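From: Sigita Lill
To: bench-practice list
Date: 01/05/2022
Subject: Re: [bench-practice] Placement marks and table state, draft section 4

Dear Kristaps, dear all,

Thank you for the new draft. I have read section 4 two times now, once at my desk and once standing beside the table with it printed, and I can recommend the second way. My comments are below your text. I am sorry that they are longer than the section.

Kristaps Ķēniņš wrote:
> 4.1 Every object that has a fixed start position shall have a mark
> on the table. The mark shall be made with tape.
> 4.2 The operator shall put the object on its mark before each run.
> 4.3 Objects inside a container have no mark. Their position is free.
> 4.4 The table shall be clean.
> 4.5 No person shall be within reach of the arms when the drives
> are enabled.
>
> I kept it short on purpose. At Clulon we had a long version and the
> operators did not read it. If somebody thinks a rule is missing, please
> send the text of the rule and not only the wish.

On 4.1. I agree with tape, but the text does not say where on the object the tape must be seen. In our lab we have had both ways: tape fully under the object, and tape that comes out at the sides. When it is fully under, the operator sees it only before he puts the object down, and after this he can not check anything. So I propose:

"4.1 (new) The mark shall stay partly visible on at least 2 sides when the object is in place."

I also propose that we do not fix one color. Eglė Tamošiūnaitė wanted black only, for contrast on white tables. I understand it, but many tables already carry tape in two colors from earlier tasks, and I would like the rule to ask only that the task sheet names which tape belongs to which object. Old tape which is not on the sheet shall be removed.

On 4.2. "Put the object on its mark" is not enough for long objects. A narrow basket can stand on its mark and still be turned by a few degrees. Please add the direction of the long side, for example "long side pointing away from the robot". It costs one line on the task sheet.
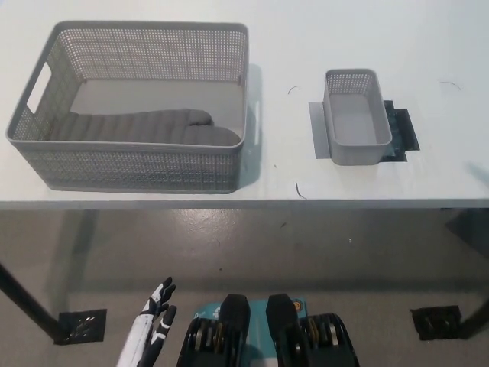

On 4.3 I do not agree. For the mitt task at Ostholm we also wrote "position is free", and each operator made his own idea of free. Jaanus Jaunzems always laid the mitt flat along the basket. Triin Priedītis dropped it from above and left it as it fell, sometimes folded. Both followed the rule, and when we compared the results of the two shifts we were comparing two different tasks. We lost most of August to this. My text would be:

"4.3 (new) For an object inside a container, the task sheet shall say if it is laid or dropped. If it is laid, the sheet gives the direction of its long side and which face is up. Contact with the container wall is allowed unless the sheet forbids it."

The last sentence is there because a soft object in a basket will touch a wall sooner or later, and I do not want operators to spend minutes on correcting this.

On 4.4. "Clean" is a word that every person understands in his own way. A hair or a short fiber on a white top is very easy to see for a camera, and on our table I find them every day, also after wiping. Do we want to stop a run for a hair? I think no. But we should then write it. Maybe: "The top is wiped at the start of a shift and after every 80 runs. Small fibers between wipes are accepted. Liquid, crumbs and loose tape are not." The number comes from our own habit and I will not defend it strongly.

Something similar for light. The baskets throw a soft shadow on the table, and its side depends on which lamps are on. I do not ask for a lighting rule in section 4, only a line that the lamps are the same as on the task sheet.

On 4.5 I have no change in the meaning, but please move it to the top as 4.1. A safety rule must not come after the rule about wiping. I would also write "shall reset objects only with the drives disabled", so that it is clear the reset is included. At Navickas they read the present sentence as if it was only for visitors.

A missing rule, with text, as Kristaps asks:

"4.6 If the table is bolted to the floor, the bolts shall be checked once a month. If it is not bolted, the position of the feet shall be marked on the floor."

We learned at Ostholm that the best tape marks do not help when the whole table moves. With the old table we had a shift of about 2 cm and we saw it only from the failed grasps.

One small question to everybody who used the Zudell template for task sheets: the field for notes accepts only 256 characters. With my version of 4.3 and the long side direction this will be too short. Can it be made longer, or shall we use a second field? I can make the change in the template myself if somebody gives me the access.

I did not comment on section 5 because I have not tried it yet — Jaanus will do it with his shift and write to the list separately.

With kind regards,
Sigita Lill
Ostholm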